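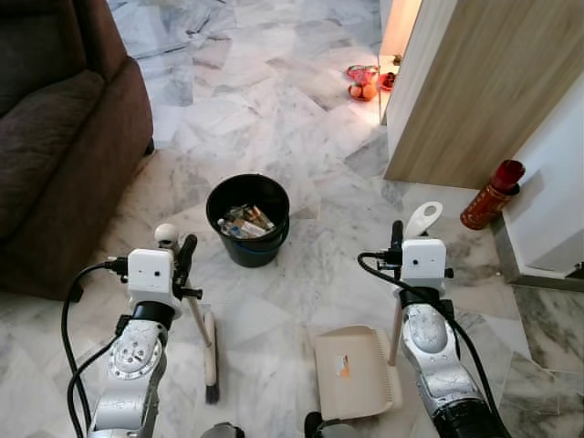

Departamento de Servicios Generales – Harnmont

Desde marzo el barrido de la planta baja ya no lo hace el equipo de limpieza. Lo hace Marnik, el robot de dos brazos que Cloleo instaló en la sede de Harnmont, con escoba en un lado y recogedor en el otro. Los cubos los siguen vaciando las personas. De momento.

El turno arranca a las 6 de la mañana, antes de que abra recepción. Primero la zona de los sofás, luego el pasillo y la entrada. El suelo de mármol, de losas irregulares, fue lo más discutido en las reuniones previas: muchas juntas, muchas esquinas, migas que se quedan donde quieren. Cloleo pidió 12 días de ajuste y se los dieron. Al final hicieron falta unos cuantos más.

En la plantilla de limpieza hay 22 personas y la empresa asegura que no habrá despidos. Sí cambios de horario. Parte del turno de madrugada pasa a la tarde, con las salas de reuniones y los cristales, tareas que hasta ahora se hacían a salto de mata. Dos compañeras han pedido quedarse de noche por el plus y la respuesta está pendiente.

El comité de empresa reclama por escrito lo que se dijo de palabra. También quiere saber quién responde si el robot se para a media faena: hoy avisa al móvil de la encargada de turno, que tiene que bajar a desbloquearlo, y esa tarea no figura en ninguna categoria. La dirección dice que lo estudiará. Sin fecha.

Entre el personal, opiniones para todos los gustos. Menos dolor de espalda, eso lo repiten varias. Agacharse con el recogedor cada mañana pasa factura. Otras se quejan de que hay que dejarlo todo preparado la noche anterior – sillas recogidas, cubo en su sitio, nada de cables por medio – y de que ese rato no se cuenta como trabajo. Y los rincones detrás de los muebles se repasan a mano, igual que antes.

La superficie asignada a Marnik es de algo más de 900 metros cuadrados, toda en la planta baja. Las plantas superiores, con moqueta, quedan fuera.

El edificio Quansah, al otro lado del aparcamiento, sería el siguente. Allí la plantilla es más pequeña y todavía no se ha reunido con nadie. La formación para encargadas empieza en mayo, en horario laboral. Inscripciones en la oficina de Servicios Generales, por la mañana.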